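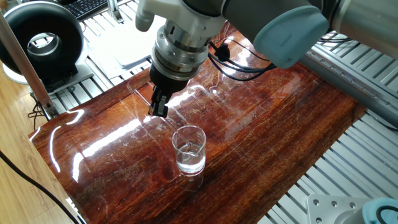
Clear plastic sheet on the tabletop.

June, notebook 2, Paracha estate map, continued

Started 8:40 am. The map is the Iltgate sheet from the Paracha papers, rag paper, iron gall ink with wash color, 135 cm on the long side. Old linen backing came off last month. Residual animal glue on the verso is still tacky to a damp fingertip near the north edge and in a band along the old center fold. Everywhere else it is clean enough to paste.

Tear survey from last session stands: 13 tears, most under the length of a thumb, two long ones running in from the east margin. The longer of the two crosses the ink boundary line at Pesthorpe. That one gets done last and dry.

Paste

Wheat starch, batch C. One part starch to five parts water by volume, soaked overnight, cooked in the double boiler with constant stirring. Brought to 90 °C by the probe and held until it went translucent and started to pull from the sides of the pan. Batch B was pulled off the heat too early and never cleared. It brushed out grainy and left a white bloom on the test strip, so it went in the bin.

Batch C sieved twice through horsehair after cooling. Texture even. Thinned by the spoonful to something like skim milk for the tissue repairs, and left heavier, near thin yogurt, for the edge strips. I keep writing "skim milk" in here, and Bonifacio has asked me to find a better unit. A drop of the thin paste on blotter spreads to a disk a little wider than a quarter and stops. Use that until we agree on something.

No preservative. Discard after four days or at the first sour smell.

Test strips

Three tissues tried on scrap of similar weight (blank endpaper, same rag feel, no ink).

Light kozo, feathered by water tearing: good adhesion, almost no cockle, visible only in raking light. Fibers lie down well with the small brush.

Medium kozo, same preparation: stronger, slight ridge at the edge of the repair. Suitable for the center fold and nowhere else on this sheet.

Pre-coated tissue, reactivated with a damp sponge: fast, but two of the four strips lifted at one corner after flexing. Shabnam thinks the coating was too old. Possibly so. The packet has no date on it. Setting it aside for now and keeping it for places where moisture has to be kept to a minimum, meaning the boundary ink.
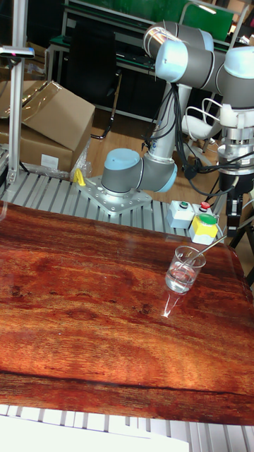 Water for thinning and for tearing is deionized from the Praltent unit, checked with the pH strip at the start of each session. Tap water here is hard and I would like to keep calcium deposits out of the wash colors, even if the amounts are small. The green wash around the mill pond bled faintly in the spot test with plain water and a swab. The pink and the yellow did not. Green areas are off limits to wet paste until we have tried the ethanol and water mix on a scrap with the same pigment, if we can find one.

Repairs done this session

Worked from the verso, map face down on polyester film. Tears 1 through 6, all short, all on the west and south margins. Sequence for each: align under the lamp, thin paste on the torn edges with the small brush, bring the bevels together, blot, kozo strip on top, blot again, spunbond polyester, blotter, glass, weight. The 2000 g weights are fine for flat areas. On tear 4 the glass rocked over an old crease and the repair dried with a small step in it. Relaxed it with a damp swab, pressed again with a piece of felt under the blotter, and the step is now hard to find with a fingernail.

Blotter changes at ten minutes, at half an hour, and then before leaving. First change matters most. I skipped it on tear 2 while dealing with the glass, and there is a faint tide line on the verso there. Nothing on the recto.

Film lifts cleanly from the dried paste as long as it is rolled back low and slow. Pulling straight up took a few fibers from one test strip.

Open items

Tear 7 has an old repair in it, newsprint with what looks like rubber cement. Needs solvent work before any paste goes near it. Use the fume cupboard.

Center fold: decide between one continuous strip and short overlapping ones. I lean toward short strips. A continuous strip that long will expand along the grain when wet and pull as it dries.

Ask Bonifacio whether the client wants the map rolled or flat for storage — it changes the choice of lining tissue, and there may be no lining at all if it stays flat.

Humidity log was missing two readings overnight. Check the battery.

Stopped 3:15 pm. Repairs left under weight.

Comments (3)

B. Manzano: Flat, in a folder. They have a plan chest with drawers deep enough. I would still leave the lining question open until the fold is done.

Shabnam R.: Found the invoice for the coated tissue and it is older than I thought. Throw it out. I can coat a fresh sheet on silicone release paper from the rest of batch C if you leave me some.

papermill_k: Have you tried methylcellulose on the leftover animal glue? As a poultice it softened ours without soaking the sheet. We scraped with a bone folder after twenty minutes.

This site uses cookies to remember your settings. Accept | Manage preferences

Recent entries
Linen backing removal, Iltgate sheet
Spot tests on wash colors
Starch paste, batches A and B
Repairing a split book board
Blotter drying times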